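Lidetano gripper trials

Search this wiki Go

Lidetano is a simulated test yard for comparing robot grippers and the controllers that drive them. Built by Merle Nepia at Ornilier, first used in July. Mostly outdoor tasks — picking up, carrying and setting down small things on uneven ground. Tipene Ruddock took over the scoring code later and still maintains it.

Two grippers have been compared so far, the Perex and the Ackroyd. Same arm model, same six tasks, same start poses. 2,972 runs logged in total, of which 700 used the older controller and are kept apart in the results.

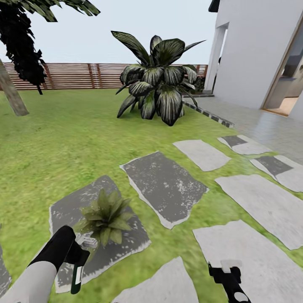
The Perex controller closes on force, the Ackroyd one on finger position. Makes little difference on rigid blocks. Leaves are another matter, as contact starts early and the force reading jumps before the fingers reach anything solid. Hence the plant task, where a small green plant sits on a gray stepping stone with lawn all round it and the arm has to come down at an angle. Approach height is set from the stone, not the grass. Early versions had this wrong and the fingers stopped short evry time.

Scoring is pass or fail, plus time. A drop within the first second of lifting counts as a failed grasp. Anything later is logged as a carry fault. Ruddock split the two after an argument over 469 runs that had been marked simply "bad" — these were rescored by replay, and most moved to carry fault.

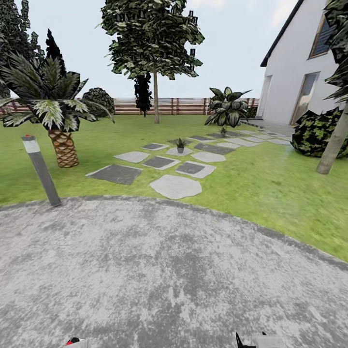

Carry faults depend more on the controller than on the fingers. With wrist speed capped the two grippers come out close, and with the cap off the Ackroyd loses its hold more often on turns. Nepia puts this down to the slow position loop. Ruddock blames the friction values in the simulator, which were copied over from an indoor setup and never retuned. Not settled.

Known problems: collision shapes on the stones are simpler then the visible ones. Camera delay is fixed at zero. No wind. A rerun with new friction values is planned, older controller left out.

Last updated 03/06/2026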